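Drinks Shelving and Wipe-Down Table: Frequently Asked Questions

Zedmont Self-Service Refreshment Points, Pliltville site
Last revised Sep 11, 2025

These answers cover the bottled drinks shelving, the white table in front of it, and the cloths used on both. Stock ordering and payment questions are handled on separate pages.

GENERAL

What does a standard refreshment point consist of?

Two tall shelving units, placed side by side against a wall, and one table in front. The units are stocked to the same plan. The table is a working surface for unpacking, wiping bottles and checking labels. It is not a display surface and should not hold stock between deliveries.

Why are both units stocked the same way?

Mirrored stocking lets two people pick from the point at the same time without crossing over. It also simplifies restocking, as one shelf plan serves both units. If a line runs out on one side, move bottles from the other side only when a delivery is not due the same day.

Which document has the shelf plan?

Plan 1505. Earlier plans used a single run of each drink across both units and were withdrawn in August. Printed copies of the earlier plans should be discarded.

SHELF LAYOUT

How are the drinks grouped?

By product first, then by cap color. Bottles of one product stand together in a block, with labels to the front. Cola goes at the left of its shelf, with the yellow drinks to the right of it. Dark drinks with green caps stand to the left of those with white caps. Water is kept in its own blocks, blue caps apart from green caps.

Why does cap color matter if the labels are visible?

From a standing position the caps on the lower shelves are seen before the labels are. A wrong cap in a row of red ones is obvious from across the room. A wrong label in the same row may go unnoticed until somebody picks the bottle up.

Is a mixed shelf allowed?

Yes, on the bottom shelf only. It takes part cases and short runs that do not justify a block of their own. Keep like with like as far as the quantity allows.

How tightly should bottles be packed?

Bottles may touch. They should not be forced. If a bottle cannot be lifted straight up and out with two fingers on the neck, the row is too tight and one bottle should come out of it. Round bottles tolerate close packing better than square ones.

CLOTHS AND WIPING

Which cloth is used on the table?

The light-green one. Green is for the table and the outside of bottles. Shelf edges and uprights are done with a separate cloth, and floor cloths are never brought up to table height. Zedmont supplies cloths in packs from Bae; other suppliers are acceptable if the color is close enough not to be confused.

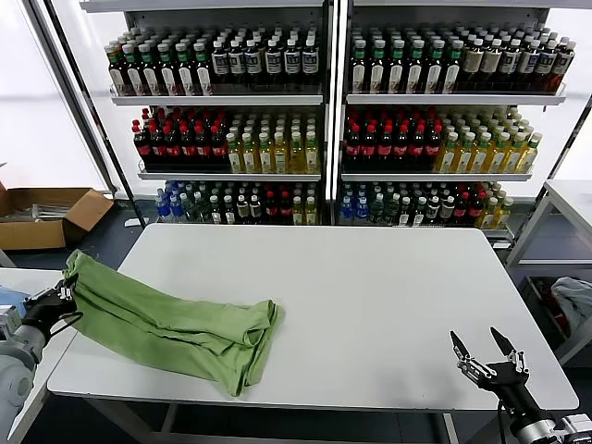 Fold the cloth in half twice before wiping. A folded cloth gives several clean faces and applies pressure evenly, while a bunched cloth leaves streaks and tends to drag crumbs along instead of collecting them. Start at the far edge of the table and work toward the near edge in straight, overlapping passes. Turn to a clean face when the current one shows marks. Rounded corners are wiped last, following the curve from the top around to the side.

Should the cloth be damp or dry?

Damp for the first pass, dry for the second. Wring it until it no longer drips when held up by one corner. A wet cloth leaves water on the table, and the water transfers to the next bottles set down. Paper labels lift at the lower edge after repeated contact with a wet surface.

What cleaner may be used?

Gurkeck neutral surface cleaner, diluted as stated on the container, or plain warm water with a drop of dish soap. Do not use abrasive cream on a white surface. It removes the stain and the shine together, and the dull patch then picks up dirt faster than the rest of the table. Bleach is not approved for this area.

How is a used cloth stored?

Opened out and hung over a rail to dry. Do not leave it folded on the table or draped over a shelf edge. A cloth that smells after drying goes to the wash regardless of how clean it looks.

How are cloths washed?

In a hot wash with ordinary detergent and no fabric softener. Softener coats the fibers and reduces the amount of water the cloth will take up. Dry fully before folding. Cloths with worn-through areas or loose threads are withdrawn, as threads catch on shelf brackets.

SHELVES AND UPRIGHTS

How often are the shelves cleaned?

Front edges are wiped daily. Full shelves are emptied and cleaned one at a time on a monthly cycle, beginning at the top so that dust falls onto shelves that have not been done yet. The bottles from one shelf should fit on the table. If they do not, clear half the shelf, clean it, and then do the other half.

How are the metal uprights cleaned?

With a barely damp cloth, top to bottom, followed at once by a dry one. Reflective metal shows every dried drop. Do not spray cleaner directly at the upright - spray the cloth instead, well away from the bottles.

What is the load limit?

The rating is on the plate fixed to the back of each unit. Do not estimate it from the number of bottles, as bottle sizes differ. Heavier bottles belong lower down. A shelf that bows visibly when stocked should be cleared and reported.

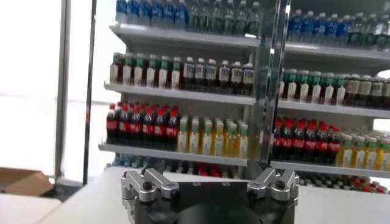

In what order should a new delivery be put away?

Bring the older bottles forward, then load the new ones behind them. Check the date on one bottle from each case before opening the rest. Finish one block completely before starting the next, and leave the mixed shelf until last, when the leftover quantities are known.

What if a bottle is sticky or leaking?

Take it out, along with every bottle touching it. Wipe the sound ones on the table, including the base, and clean the shelf where they stood. Sugar residue is easiest to remove with warm water while fresh. Once it has hardened, lay the damp cloth over it for 3 minutes before wiping. Scraping marks the white finish.

Can the table be moved?

It can, for cleaning behind it or for large deliveries. Lift it at both ends. Dragging loosens the legs and marks the floor. Return it so that there is room to stand between the table and the shelving with a case in hand. The recommended clearance is 700 mm.

RECORDS AND SUPPLIES

Does each wipe-down need to be logged?

Daily wiping is not logged. The monthly shelf clean is, with the date and the unit, left or right. Spills involving more than one shelf are entered in the remarks column.

How do I reorder cloths or cleaner?

Use the supplies form and quote stock code 4000 for cloths. Cleaner is ordered by name. Orders for Pliltville are combined with the regular drinks delivery, so allow for that in the timing. Cloths arrive new and stiff and should be washed once before first use.

Where do damaged shelf parts go?

Keep brackets and clips, even bent ones, in the parts box until the replacement has been fitted. The shape of the old part is often the quickest way to identify the right one. Damaged shelves are tagged and stood upright against the wall in the store, away from the delivery door.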